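Vanura Workshop Cloths, mixed bundle

Vokero / Cleaning and wiping / Cloths

A cloth is a cloth until you buy a bad one, at which point it becomes a fine layer of fluff on everything you own. The Vanura bundle is our answer to the fluff. It has been in the range since the Chidiac roll was dropped, and the complaints have slowed to a trickle.

You get 44 cloths to a bundle, in assorted colours. We can't promise which ones. Customers who ask for all teal are told, politely, that the bundle is packed before we see it. Aicha Fahmy in our returns department would like it known that "wrong shade of blue" is a change of mind and you pay the postage.

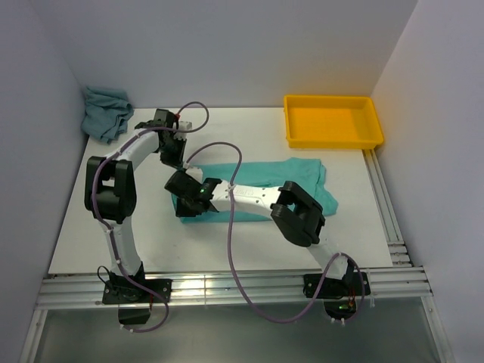

They fold well enough, and they'll also live quite happily in a heap, where most of them end up. Use them on worktops, trays, tools and metal rails. Wash at 40 or below – hotter than that and they come out the size of a beer mat. No fabric softener, please. It leaves a coating, and then you'll write to us about smears.

Edges are overlocked on all 4 sides. The older Skullico cloths were left raw along one side, for reasons that went with the man who bought them.

Pack size: 44
Colours: assorted, our choice
Washing: 40 degrees, line dry
Order code: 1989-V
In stock: over 176 bundles

Trade orders go through Milagros Pacheco, who will ask how many you want and then suggest a slightly larger number. Single bundles can be added to the basket in the usual way. Opened bundles can't be returned, including ones opened "just to look".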